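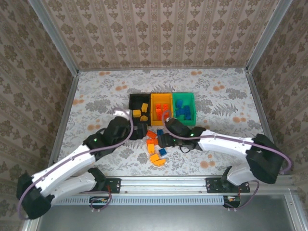

**Ticket 397: Block sort, Station 4**

Opened: Oct 30, 2018
Opened by: Valbona Zupan
Site: Oddale
Status: closed, one item moved to a new ticket
Priority: normal

## Problem as reported

Three complaints on the sheet for the block sort, all from the same week:

1. Bins drift out of line during the day.
2. Yellow blocks turn up in the yellow bin. They belong in the black one.
3. End-of-day count comes up short. The set should be 40 blocks and the sheet has shown 39 twice and 38 once.

The first two may be connected. The third I am treating separately until I know more.

## Setup at time of report

- Bins in a row: black on the left, yellow in the middle, green on the right. All open on top.
- Yellow blocks go in black, orange and red-orange go in yellow, blue goes in green.
- Unsorted blocks start in a loose pile on the open surface in front of the bins.
- Surface is the pale leaf print with the small peach-orange flowers. It replaced the plain gray one at the start of October.
- Walls are the brown damask paper from Ivanov. No change there.

A run was partway done when I got to it. Orange and blue were still out in front, and there was something in every bin. The three yellows were in black where they should be. So the color rule was being followed on that run, and whatever causes complaint 2 is not constant.

## Log

**09:10** Read back through the sheets for October. Bin drift is first written down two days after the surface was changed. Nothing about it before that.

**09:25** Emptied all three bins and wiped the undersides with a damp cloth. The green one had a smear of old tape glue on the bottom. Black and yellow were clean. Wiped down the surface too and let it dry.

**09:50** Put the bins back empty and nudged each one with a finger from the front. Black and yellow slid easily. Green held a little better, then slid as well. On the old gray covering they took a real push. I still have an offcut of the gray so I tried them on that for comparison, and the difference is obvious.

**10:05** Loaded the bins with blocks and repeated. They move less with weight in them but they still move. The black bin goes first. It gets the fewest blocks, so that makes sense.

**10:20** First fix tried: double-sided tape, one strip under each bin. Holds well. The problem is getting the bins off again to empty them. Pulling up the yellow one lifted the covering with it and left a bubble. Smoothed it flat with a ruler. Not using tape.

**10:45** Second fix tried: four small rubber feet on the bottom of each bin, from the Berkby pack in the supply drawer. Pressed on, left alone for the rest of the morning as the pack says to.

**13:00** Nudge test with feet on. No movement empty. No movement loaded. Bins lift straight off without pulling the covering. They sit very slightly higher than before, which should not matter to anyone.

**13:15** Asked for a normal run with the full set so I could check alignment after it. Bins were still in line at the end. Will look again tomorrow before calling this one done.

**13:40** Moved on to complaint 2. Went through the instruction card. The card says, word for word:

> Yellow: black bin. Orange: yellow bin. Blue: green bin.

That is correct, but I can see how a person gets it wrong. There is a yellow bin and there are yellow blocks, and they do not go together. Green has the same trouble in theory, except the set has no green blocks, so there is nothing to mix up. The other thing the card leaves out is red-orange. Some of the orange blocks are redder than others depending on which box they came from, and the card only says "orange." I have seen one note on the sheets asking if red is its own group. It is not.

**13:55** Considered swapping the black bin for a different color or moving the yellow blocks to the yellow bin. Checked with Pasus, who wrote the task. Answer came back fast: leave the bins and the rule alone, the mismatch is on purpose. Fine. That leaves the card.

**14:10** Rewrote the card:

> BLACK bin (left): yellow blocks
> YELLOW bin (middle): orange and red-orange blocks
> GREEN bin (right): blue blocks
> Yellow blocks do NOT go in the yellow bin.

Bins first this time, in the order they stand. Printed it larger and put it up where the old one was. Threw the old one out so the two don't get swapped back.

**14:30** Complaint 3. Counted the whole set onto a tray: 39. Checked inside each bin by turning it over. Nothing stuck. Checked the box the blocks are stored in. Nothing.

**14:40** Checked along the bottom of the walls. The covering stops a little short of the back wall and leaves a gap there. Ran a ruler down it and felt something. Orange block, on its side. Got it out with the end of the ruler and some patience. Count is now 40.

**14:50** Ran the ruler down the rest of the gap, back and both sides. A bit of paper backing and a lot of dust, no more blocks. The 38 day is probably the same gap with two in it and one found later, but there is no note on that sheet so I can't confirm it.

**15:05** Closed the gap along the back with a strip of foam, pushed in flush. Dropped a few blocks along the edge by hand to see if any would catch. None did. The sides are tighter and a block does not fit, so I left those open.

**15:20** While counting I noticed that an orange block is slower to pick out by eye on this print than on the gray. It's the little flowers. They are close to the same color and thickest toward the upper right. A block is much bigger than a flower and I didn't miss any, but if someone is doing a quick visual check at the end of the day they should look twice on that side. Added a line about it to the count sheet.

**15:30** Left for the day with the bins in place and the set complete.

## Follow-up, next morning

- Bins checked before the first run. In line, feet still stuck on, no marks on the covering.
- Bubble from the tape test has not come back.
- Foam strip still flush.
- Count before first run: 40. Count after last run: 40.
- No yellow blocks in the yellow bin on any run. One day is not much to go on, but the new card got two comments on the sheet and both were good.

## Result

| Item | Cause | Fix | State |
|---|---|---|---|
| Bins drift | New covering is slicker than the gray one | Rubber feet on all three bins | Closed |
| Yellow blocks in yellow bin | Card easy to misread | Card rewritten | Closed, watch for a week |
| Short count | Gap behind the covering along the back wall | Foam strip | Closed |
| Red-orange not named on card | Left out | Added to card | Closed |
| Spare feet | Pack is nearly used up | Reorder | Moved to new ticket |

## Notes for whoever picks this up next

Do not tape the bins down. If a foot comes off, clean the spot and put on a new one. The old ones won't stick twice.

If the count is short, run a ruler along the back edge before you write it on the sheet. Then check the undersides of the bins, now that there is a bit of space under them.

When the covering gets changed again, measure it wall to wall first. The current piece was cut to the size written in the binder, and the binder is wrong. I have crossed that figure out but have not put in a new one yet, as I want to measure with the covering off.

Reorder is for one pack of 50 feet, same kind.

V. Zupan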